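Carport Screening Room: Pre-Show Inspection Checklist, with Comments
Revised January. Complete before doors open at 6:30 p.m.

PROJECTION
1. Projector lamp hours: 1,467 at last reading. Pass. Log again after the double feature.
2. Lens clean, port glass clean. Pass.
3. Aspect ratio masking, 1.85 and 2.39. Pass at 1.85. At 2.39 the lower mask stops short on the left side.
Comment: Masking motor to be serviced by Stustelano. Until then, set the lower mask by hand before any scope title.
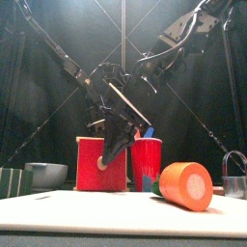
Ghaffari asks whether the scope titles should be pulled from the program until the motor is repaired, as the uneven mask is visible from the front rows during subtitled films.
Response: Titles stay. Hand setting is acceptable if checked with the framing chart.

SOUND
4. Channel check, left/center/right/surrounds. Pass.
5. Dialogue level at rear row. Pass at fader 60. Do not raise for trailers.
6. Hearing assistance receivers, 8 units, charged and tested. One unit has a worn volume wheel. Usable.

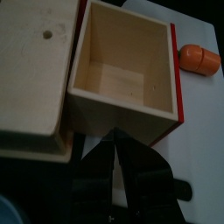 7. Subwoofer rattle. Fail. Traced to a loose grille on the right wall. Tighten and retest with the low-frequency reel.

AUDITORIUM
8. Exit signs lit, both doors. Pass.
9. Aisle lights. Pass, except row 17, where the strip flickers when the house lights dim.
Comment: Botard supplied the strip. Replacement section ordered. Place a battery light at the row end for each show.
10. Fire extinguishers, gauge and tag. Pass.
11. Seats. Two in the rear row do not fold fully and narrow the walkway. Rope off.

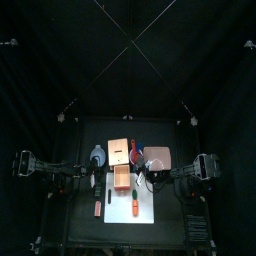 12. Emergency lighting, battery test. Pass. House lights must come up on the alarm signal even if the feature is still running. Confirmed with the playback server in both manual and scheduled mode.
13. Booth door closes and latches. Pass.

Open items: 3, 7, 9, 11. Recheck before the next scope title.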